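Sosarent opens furniture rental service for small offices and home workers in Drirnau

Drirnau, August 2021 – Sosarent, a rental company for office furniture, today announces the opening of its new service in the city of Drirnau. Small companies and people who work from home can now rent desks, tables, chairs and shelves by the month, without a long contract.

The service starts with 289 different pieces. Most of the tables and desks come from the Draswood workshop, which has made furniture for schools and offices for 27 years. The chairs are delivered by Ramanauskas, a family firm from the same region.

"Many small companies do not know today how many desks they will need next spring," the company says. "They do not wish to buy everything new, and they also do not wish to sit on old kitchen chairs. For these customers we have prepared our offer."

The shortest rental period is one month. Delivery, assembly and pick-up are included in the price for all addresses inside the city. For addresses outside the city the customer pays a transport fee, which is shown before the order is confirmed. Normal marks of use are accepted when the furniture comes back. Deep scratches and burns are repaired by Draswood, and the customer pays only for the material.

The warehouse has 800 square meters and is located near the freight station. A showroom is planned on the ground floor and will open in October. Until then, visits are possible by appointment – please write at least two working days before.
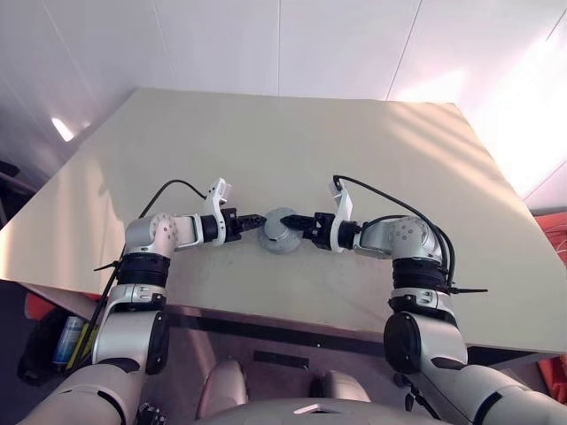
Can a customer buy the furniture after the rental?
After eight months of rental every piece can be bought, and half of the rent already paid is taken off the price.

Orders are accepted from today on the Sosarent website and by telephone. Journalists can receive the full price list from the press office on request.

Related items
Sosarent extends delivery hours for business customers
Draswood presents new line of school desks
How to choose the right height for your desk
Ramanauskas chairs now available in four colors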